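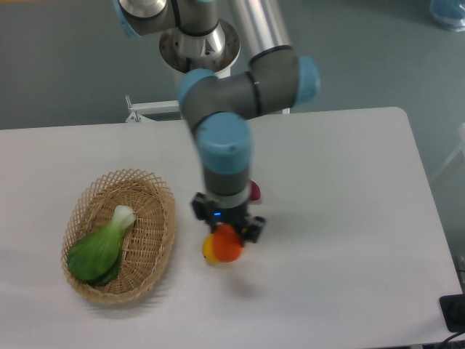
Cuiping Jiang had expected the first season of the Ristdale vegetable box scheme to end in a loss, and told her partners so in writing. The scheme is now preparing for its third year, with 1,628 households on its list, against 1,545 a year ago.

1.6K views 4 comments Share

The scheme is run from Trollumach, where produce from growers across the valley is sorted and sent out each Thursday. Ms Jiang has been its manager from the start. She received us in the upstairs office shortly after seven in the morning, by which time the first van had left.

Asked why households stay with a box they cannot choose for themselves, she was cautious. "People say they like surprises, but they like them within limits," she said. "Our members will accept a vegetable they have never cooked. They will not accept it three weeks running."

The point was learned at some cost. In the first winter the scheme relied heavily on turnips and kale, and cancellations rose sharply in March, when stored crops were nearly finished and the new ones had not begun. Growers are now asked to agree their sowing dates with the office before they order seed. Dong-hyun Cho, who keeps the planting calendar, admits that the request was not popular.

"A grower has his own habits and his own ground," Mr Cho said. "I was asking people who had farmed for thirty years to move their spring greens by a fortnight. Some of them did it to oblige me. One or two still do as they please, and I plan round them."

Payment has been the other matter of concern. Under the present arrangement growers are paid a fixed price agreed before the season, whatever the shops are charging. Ms Jiang defended this firmly. In a good summer, she said, a grower might do better at market, and several have told her as much. In a wet one the agreed price has kept small holdings in business.

"We do not hold anyone to more than one season," she added. "They may leave in the autumn. So far two have left, and one of those came back."

Plans for the coming year are modest. A collection point will open at Gillska for members who are out during the day, and a smaller box will be offered to people living alone — a request that has come up at every members' meeting. The delivery charge will not change.

Whether the list should grow further is less settled. Mr Cho would prefer to stop where they are until more land is found. Ms Jiang does not rule out a waiting list, though she dislikes the idea. "I should have to telephone people and tell them no," she said. "I have never been good at that."

Comments (4) Share this article

Related items
Gillska allotments: plots to be let from the autumn
Storing root crops through a mild winter
Interview: Ok-hee Hyun on forty years of seed saving
Trollumach road works and Thursday deliveries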